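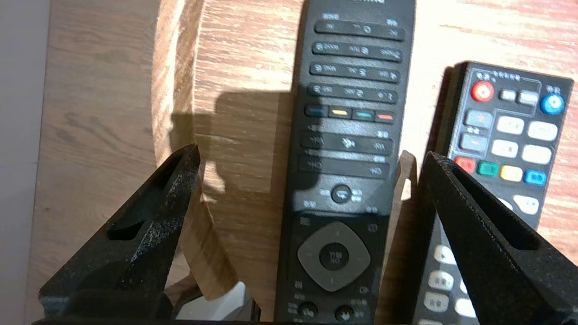

I told Samah the planner was fixed on build 39, and then on build 58 I told her again, so you can imagine the look I got when the arm went for the wrong remote a third time.

"It likes that one," she said, eating crackers over my keyboard.

"It doesn't like anything. It has a cost function."

"Okay, so the cost function likes that one."

I pulled up the log. Nine hundred grasp candidates per cycle, 610 thrown out for collision, and every single survivor landed on the short remote. I'd asked for the long one! I'd typed it in! (I checked the typing twice, because I've been that guy before.) The label was right when it left the detector, so somewhere between there and the planner the two remotes were trading names.

Samah leaned in. "What does Dorker sort by?"

Dorker was my tracker. I wrote it over one bad weekend in May and never looked inside again.

"Confidence," I said. Then I opened the file. "Oh no. Length. Shortest first."

"Why would you do that?"

"I was tracking spoons!"

She laughed so hard she had to put the crackers down. I changed one line, rebuilt, and sat there with my finger over the enter key like it was going to bite me.

"Go on," she said. "Ask it nicely."

So I did, out loud, and hit enter.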